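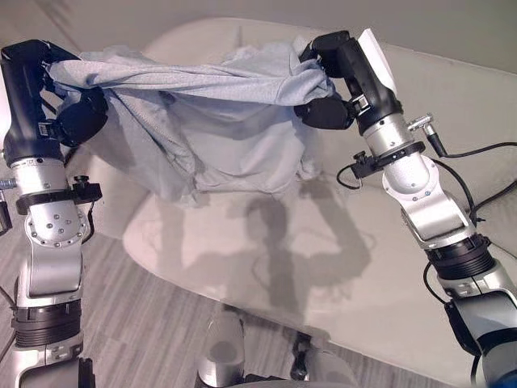

How did people get across the river at Holloway before there was a bridge? They took a cable ferry, a flat wooden scow that hung off a steel line and let the current push it from one bank to the other.

I have been wanting to write about the Holloway ferry for ages and I kept putting it off, mostly because I thought I knew the whole story already. Everybody who grew up around here got the short version in grade school. There was a ferry, then there was a bridge, the end. Then last November I got a message from Tamsin Kapoor, who had been reading my posts about the old creamery, asking if I'd like to see the ferry ledger. I didn't know there was a ferry ledger! I wrote back so fast I spelled my own name wrong.

The ledger had been in her family's things for a couple of generations, in with seed catalogs and church programs. It's tall and narrow, with a cloth spine that is coming loose at the bottom, and it covers one full season of crossings, from when the ice went out until the operator hauled the scow up on the bank for winter. There are 1139 crossings in it. Tamsin had numbered them in pencil on a separate sheet years ago, bless her, and I went back through over two long evenings and got the same total, which thrilled me more than it should have.

First, how the thing worked, for anybody who has never seen one. A heavy cable was strung across the river between two towers, high enough that it stayed out of the water. The scow was tied to that cable by two lines, one at each end, running up to pulleys. If you shortened the front line and let the back one out, the scow sat at an angle to the current, and the river shoved it sideways across. To come back you did the opposite. No engine, no horse walking in circles, no rowing. When the water was low and slow in late summer the operator had to help it along with a pole, and you can tell from the ledger when that started because he begins writing "poled" next to the entries, and his handwriting gets noticeably crankier.

The river at the crossing was over 600 feet wide in those days, going by the county survey. It's narrower now. The dam upstream changed the flow and the east bank filled in with willows, so if you stand at the landing today it doesn't look like much of a trip. I try to picture it with spring runoff coming down, brown and full of branches, and a team of horses standing on some planks in the middle of it. No thank you.

The fares were painted on a board at the landing and copied inside the front cover of the ledger. A person on foot paid a nickel. A horse and rider paid 15 cents. A wagon and team cost 30 cents, loaded or empty, and I bet there was some grumbling about the empty part. Sheep and hogs were by the head, at a rate I can't make out, since somebody set a wet cup on that corner of the page. Children going to school rode free. The doctor rode free too, and so did anybody going for the doctor, and there's one entry that just reads "Dr., 2 a.m., both ways." I've looked at that line a lot. I went through the newspaper for the weeks after it hoping to find a birth notice or something cheerful, and found nothing that matched, so I don't know.

Most of the traffic was ordinary stuff. Cream cans heading for the depot on the west side. Hay. Mail sacks. A family moving house who needed five trips to get all their belongings over, with a line in the margin that says "stove" and then, underlined, "stove again." I would give a lot to know what happened between those two notes. My theory is that they got it across, decided they weren't staying, and brought it back. Tamsin thinks there were simply two stoves. She's probably right but mine is better.

The name of the landing is worth a paragraph. On the west bank it was always Holloway. On the east bank the maps call it Prukside, and I had assumed it was a misprint because it looks like one. But the operator uses it all the way through the ledger, so people were really saying it. There's a story that it started as a sign painter's mangling of "Brookside," which I find pretty believable, given that a little creek does come in just below the landing. There's another story about a man named Pruk who kept bees. I have never found a Pruk in a census, a deed, or the cemetery, and believe me I've looked. If you have a Pruk in your family tree, please get in touch!

Now the part that surprised me. I'd always heard that the ferry was run by the county. It was, at the end, but in the ledger year it was a private business, and there were two outfits fighting over it. One was the Bavero family, who owned the ground at the west landing and had built the first scow. The other was a freight company called Maveo that wanted a guaranteed place in line for its wagons. You can see why this has confused people ever since. Bavero and Maveo, in the same ledger, in the same slanting handwriting, with the ink fading. I mixed them up myself in a post a couple of years ago (I've gone back and fixed it, and thank you to the reader who was so nice about it).

As far as I can piece together, Maveo offered to pay by the season, and the Baveros said fine, and then the Maveo drivers figured that a season payment meant they could roll straight to the front of the line. On a busy Friday with farm wagons backed up the hill, that did not go over well. There's a stretch of the summer where the operator marks every Maveo wagon with a little cross, and next to several of the crosses he's written "waited his turn." You can practically hear him saying it out loud. I laughed so hard that Tamsin came in from the kitchen to see what was wrong.

The operator himself never signs his name, which is maddening. He was hired by the Baveros and lived in a shack at the landing, and the paper only ever calls him "the ferryman." He liked weather. He liked birds, too – there are herons and pelicans and one "very large owl" in the margins, right beside the hogs. When the river was too high to run he wrote "No" across the page and nothing else. When the ferry cable iced up he wrote "No" and then a short description of the ice, which he seems to have admired. He did not like people who yelled across the river for the ferry when there was a perfectly good bell to ring. That comes up more than once.

The bell is still around, by the way. It hung at the grange hall for a long time and then it was in somebody's barn, and now it's back at the grange, on a shelf in the entry where you can walk right up to it. It has a chip out of the rim. I gave it a very gentle knock with my knuckle and it's got a much higher note than I expected. I suppose a high note carries better over water. If someone who knows about bells wants to set me straight, I'd love that.

You can visit what's left of the ferry, too, if you don't mind a scramble. Park at the west end of the bridge and take the fishermen's path downstream. After a few minutes you'll come to a block of concrete with a big iron eye set in it, half buried in blackberries, and that's the west anchor. Wear long pants. The bottom of the old road is easy to spot just past it, a wide even cut going down to the water at an angle. The east anchor is on private land and the owners would like to be left alone, so please leave them alone. You can see the top of it from the west side in winter when the leaves are off, and binoculars help.

I went down there again last weekend with a thermos and sat on the anchor for a while. There was a heron in the shallows, which made me ridiculously happy.

A few loose ends I'm still chasing. I want the ferryman's name, obviously. I want to know where the scow went – one person told me it was broken up for a chicken house, and another swears it's at the bottom of the slough, and they were both very sure. And I want to know if there are any other ledgers. This one starts with "brought forward" on the first page, so there was at least one before it, and it might well be in an attic within a few miles of here. Check under the seed catalogs.

Tamsin has let me copy all of the pages, and I'm slowly typing them up so that people can search for their families. The school crossings are finished, with the kids' names where he wrote them down (mostly first names only, and he spelled them however he liked). Wagons are next. If your people farmed on the Prukside bank, send me a note with the last name and I'll look for them first.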